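Zeren floor pickup kit — service notice and replacement parts

Applies to all Zeren kits shipped by Stivwood before October. If yours came from Flornside check the label on the arm base, they sold both versions.

The problem: arm stalls partway into a reach for a bag on the floor. Base keeps driving. Stop command gets through but late, up to 2 seconds late on the worst unit we had back. Bag gets pushed or dragged, and anything behind it gets pushed too. If the arm is extended and the base turns, it can hit a table leg or a person's shin. Please stop running pickups unattended until you have the new controller board and the update. Both, not one.

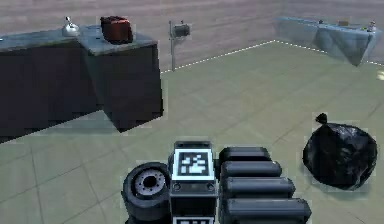

Keep people and pets out of the pickup area while the arm is powered. Stay within reach of the stop button. Don't try to free a bag with the arm live — power off first, then support the arm with one hand, it will sag when the brakes let go. Don't pull on the extended segments to get the bag loose.

Cause, as far as we know: the old board drops messages when the arm motor draws hard at full reach. Base never hears that the arm has stalled. Heavier bags make it worse but we've seen it with light ones too. Slowing the base down helps a bit, doesnt fix it.

What's in the replacement kit
Controller board, rev 2
Arm cable, shielded, 300 mm
Screws and a spare fuse
Printed instructions (page 2 has the connectors mislabeled, go by the colors)

Fitting time 25 minutes with the arm folded and the battery out. Run the update before you put the cover back on. Then do the stall test from the menu, with a bag on open floor and furniture well clear.

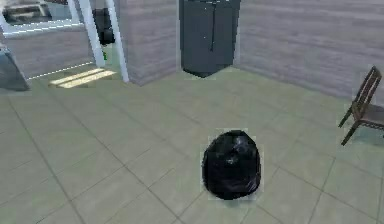 Test is a pass only if the base halts as soon as the arm reports a stall. If it creeps, even a little, switch off and send us the log. Don't rerun it hoping for a better result. Repeat the test after any cable work.

Fragkou arms: same board, diffrent cable. Say so when you order or you will get the wrong one.

Cost: free for affected kits, shipping included. Out of warranty is fine. Send the serial number and a photo of the label to Myrto Balaskas at the Stivwood service desk. Boards go out Thursday — orders in by noon the day before. Old boards come back in the same box please, we need them for fault testing.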